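Siriwan @siriwan_bakes_bread
Thursday, August 28, 2014

OK it's time. The sourdough thread I've been threatening you all with since January. Get a drink, this one goes on a while!

Quick background: my starter is named Drelten (long story, my nephew picked it) and he's rye, fed once a day, lives on top of the fridge. 372 days old this morning!!

The kitchen:
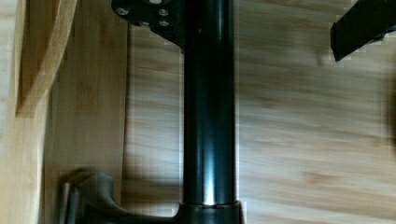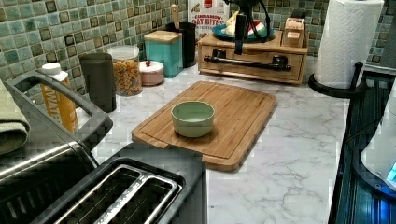
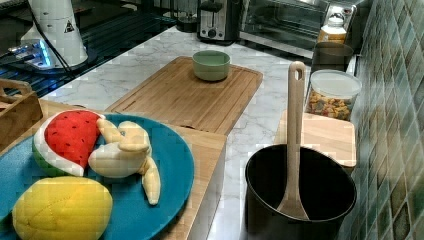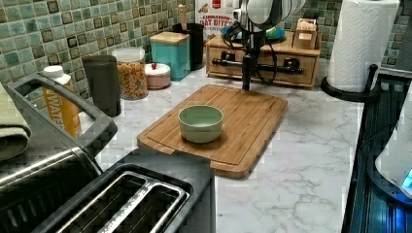
So. The biggest thing I changed this year was water. I used to measure by feel and every loaf was a surprise, and I mean that in the bad way too.

Now I weigh everything. My standard two-loaf batch comes out to 1,166 grams of dough before the seeds go in. Sounds fussy, takes maybe a minute more, and I will never go back.

Second thing: I stopped kneading! I do four sets of stretch and folds, half an hour apart, and watch TV in between. The dough goes from shaggy mess to this silky wobbly pillow and I get excited every single time. My family has asked me to stop calling them in to look.

Flour! I've been on the Farnell whole wheat mixed with plain old bread flour, 1 part to 4. More whole wheat than that and mine gets dense, but Nam-gil Ji goes half and half and his crumb is gorgeous, so what do I know.

(Nam-gil if you're reading, PLEASE write down what you do with the oven. I tried to copy it from memory and burned the bottom of two loaves.)

Fridge time. 17 hours overnight is my favorite. I tried a shorter one in the spring and it tasted like regular bread. Good regular bread! But I missed the tang.

Scoring: use a fresh razor blade. I fought with a steak knife for months and thought I just had bad hands. One long cut, a bit off center, fairly shallow angle. Don't go back over it.

Bake covered at 475 for 25 minutes, then lid off until it's darker than you think it should be. Then go a little darker.

And let it cool before you cut it!! I know. I KNOW. I make it to the one hour mark maybe half the time.

Someone asked about discard. Pancakes, crackers, and my new obsession, scallion flatbread in a hot skillet with way too much sesame oil. That's getting a thread of its own this weekend.

Also the Flurnness bread swap is back on and we already have 7 people! Bring a loaf, go home with somebody else's. Ugly loaves very welcome, mine from last time looked like a catcher's mitt and it was gone first.

Going to go feed Drelten now. Send me your crumb shots, I want to see all of them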